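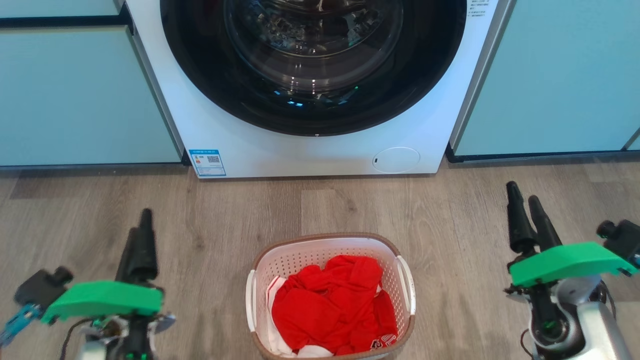

Le Lerar est un robot domestique à deux bras destiné au chargement et au déchargement du linge. Il est conçu par Destodden et proposé en kit ou en location avec installation. La première version commerciale a été présentée en mai, après une période d'essai chez des particuliers.

Caractéristiques
Le robot se compose d'une base mobile, d'une colonne et de deux bras identiques terminés chacun par une pince à deux doigts. Les doigts sont noirs et la fixation du poignet est verte. L'ensemble pèse 70 kg sans la batterie. L'autonomie annoncée est de 4 heures en usage courant. La charge maximale par bras n'est pas précisée dans la notice, qui recommande de saisir à deux pinces les paniers pleins.

Fonctionnement
Le Lerar travaille avec les lave-linge à chargement frontal, encastrés ou non. L'utilisateur pose le panier au sol devant l'appareil, puis lance le cycle depuis l'application Siu. Le robot prend les vêtements pièce par pièce, les dépose dans le tambour et ferme la porte. Le choix du programme et le dosage de la lessive restent manuels. Les machines à chargement par le dessus ne sont pas prises en charge.

Le logiciel de base a été entraîné sur 628 séances de manipulation enregistrées par Lirnivura, qui assure aussi les mises à jour. Un chargement complet demande environ 14 minutes, davantage avec des draps ou des housses de couette.

Offre
Le kit comprend les bras, la base, le chargeur et un jeu de doigts de rechange. La location inclut le réglage sur place et une visite d'entretien annuelle. Le pliage est vendu séparément, sous forme de module logiciel.

Limites
Les petites pièces, chaussettes notamment, restent parfois au fond du panier. Le constructeur déconseille l'emploi du robot sur tapis épais et demande de dégager le sol devant la machine.

Voir aussi
Robot domestique
Lave-linge
Préhenseur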